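4 min read

Teaching by hand at Droltura: "you feel it in your shoulders first"

The woman who runs the demonstration bench at Droltura eats lunch standing up. She asked not to be named, the company likes it that way, and she talks fast. We got maybe forty minutes before the next operator shift.

Her job is showing robot arms what to do. Two ways of doing that on her floor. Either someone grabs the arm and moves it through the task, or someone sits at a pair of handles and drives it from a few feet off. She started on the first.

"You feel it in your shoulders first," she said. "By the tenth run you're pushing the thing around like a shopping cart with a bad wheel. And the arm records all of that. Every little shove."

So most work moved over to the handles, a set from Bokier they've had since June. Smoother motion, worse feel. Operators can't tell how hard the fingers are pressing, so they learn to watch for it. A basket wall bending a bit. A sleeve going tight.

Baskets are a sore subject. The current task is reaching into one and taking something out, and they've logged 247 demonstrations. She kept 112.

"People think I'm picky. Well, I am. If the operator stops halfway to think, the arm learns to stop halfway. It doesn't know you were thinking."

The wrist camera makes it harder, she says. Go in deep and the weave is all you get, so new operators are told to line up before the reach and then commit. 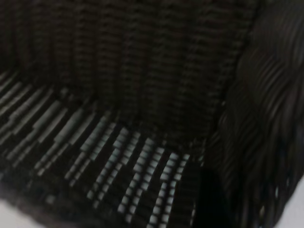 Can an operator work from the wrist view alone? Most start out using both views and look to the wrist one only for the last few inches, once the arm is already lined up.

New people get 10 practice runs that never get saved. She used to save them. "Big mistake. We trained on a whole afternoon of folks learning the handles and the arm came out nervous. Wobbling all over the place. Took me a while to figure out were it got that from."

I asked about the software. It's called Clokia, it was built in-house, and she has opinions. Playback good. Trimming — terrible. You can cut the start of a run but not the end, so an operator who forgets to hit the pedal leaves a long tail of the arm just sitting there. She fixes those by hand. Late, usually, after 6 p.m. when the floor is quiet.

And the hand-guided method, is it gone? Not at all. She still uses it for anything that needs a twist, lids mostly. "With the handles your wrist runs out before the robot's does. You have to let go, reset, grab on again. Ugly. By hand I just walk around to the other side."

The sister site in Jenkins does it the opposite way, hand-guiding for everything, and the two teams argue about it on calls. She wouldn't say who's ahead. Then she did: their last batch was 69 runs and she'd of thrown out half.

What does she look for in an operator? Not gamers, neccessarily. Somebody who can do the same dull thing a little differently each time, on purpose. Basket turned a few degrees. Basket closer. She puts tape on the table and then makes people ignore it.

Her lunch was gone by then and someone was already in the chair, adjusting the handles.

18 shares | 3 comments

Contact | Copyright | Back to top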